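Sorting room update, April

Hello again from Maddale! We're getting on nicely with the stock your grant paid for, and the yellow shelving is earning its keep (black pieces up top, the small parts on the step below). Of the 90 lines on our list, 29 are now checked and boxed.
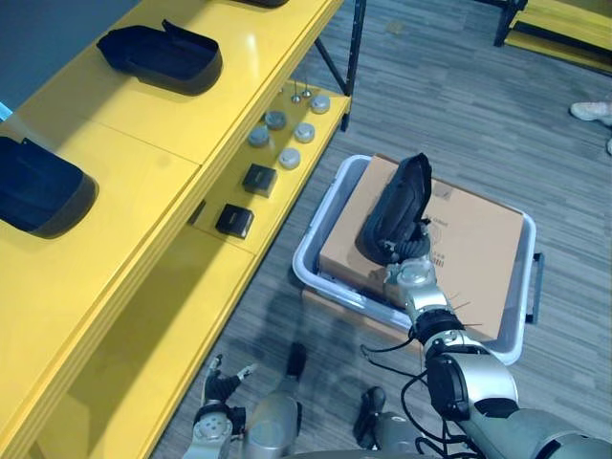 Svenja Eichhorn would still like the little parts in lidded tubs before Monday, and she's probably right, so I've ordered 50.

Cardboard next, then labels!
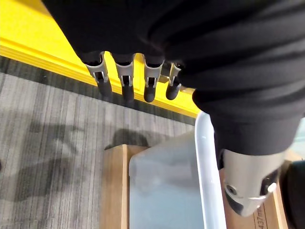 Yellow unit, sorting room, Maddale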